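Reliability of Handheld Dynamometry for Hip Abductor Strength
Project report, Department of Physical Therapy, Gaten College
Submitted 2024-02-16

Background

Weakness of the hip abductors is a common finding in people with knee pain, low back pain and a history of falls. In the clinic it is usually graded by hand, with the examiner pushing against the leg and assigning a score. Manual grading is quick, but it separates strong muscles poorly: two patients with clearly different force output can receive the same top grade. A handheld dynamometer places a load cell between the examiner and the limb and gives a reading in newtons. The reading still depends on the examiner, who has to match the force the patient produces. If the examiner gives way, the test records the strength of the examiner.

The aim of this project was to compare readings taken with the device held by hand and readings taken with the device fixed by a belt, using the same participants and the same testers.

Participants and equipment

The 70 participants were adult students and staff with no hip surgery and no current pain in either leg. Testing took place in October in a treatment room at the Polat outpatient clinic. There were four testers, all in the final year of the program. Each completed a practice session before data collection, and each participant was seen by the same tester both times.

Force was measured with a Covura dynamometer fitted with the curved pad. Readings were logged in Clivis and exported as plain tables. The device was zeroed before every participant and checked against a hanging weight at the start of each day.

Procedure

Participants lay on their side with the test leg on top, the hip in neutral and the knee straight. The lower leg was bent for balance. The pad was placed just above the outer ankle bone, and the position was marked with a skin pencil. In the handheld condition the tester held the device and resisted the movement. In the belt condition a strap ran over the device and under the table, and the tester only kept the pad in place. Participants built up force gradually, held it, and rested before the next attempt.

Five trials were planned per condition, on the dominant leg only, in each of two sessions. Two extra trials were logged when a tester lost count, which gave 1402 recorded trials in total.

Data cleaning

A trial was removed if the force curve had no plateau, if the pad slipped, or if the pelvis rolled backward during the hold. After removal 959 trials remained. Most of the losses came from the handheld condition, and the usual cause was a missing plateau. The rule was written before testing began, but it was strict, and a softer version would have kept many trials that a working clinician would accept.

Results

Agreement between sessions was higher with the belt than without it. The difference was small for participants with low force output and grew as force increased. Mean force was also higher in the belt condition, which fits the idea that the testers were limiting the reading. The lightest of the testers had the largest gap between conditions.

Order effects were not fully controlled. The handheld condition always came first — a decision made to save setup time — and some of the gain with the belt may be practice.

Limitations

The sample was healthy and mostly young. Pain changes how a person pushes, and these results should not be carried over to patients without further testing. Lever arm length was measured but was not used to convert force to torque, so comparisons between participants of different height are weak. 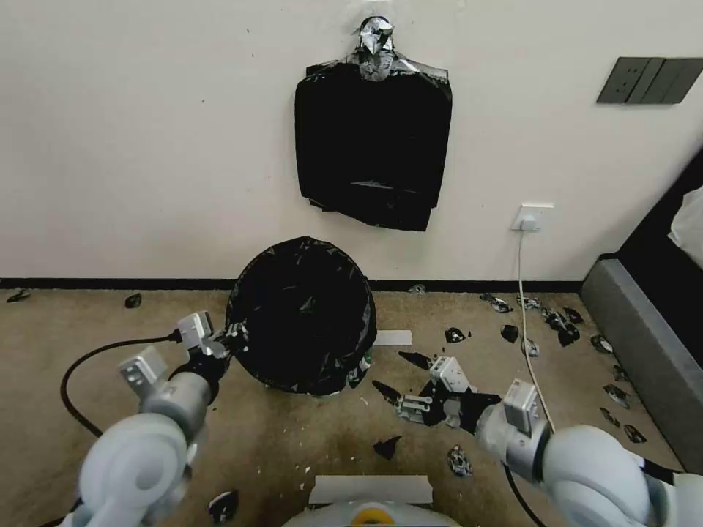
A repeat of the study should randomize the order of conditions and report torque. It should also record the body mass and grip strength of each tester, both of which were left out of the data sheet used for this project.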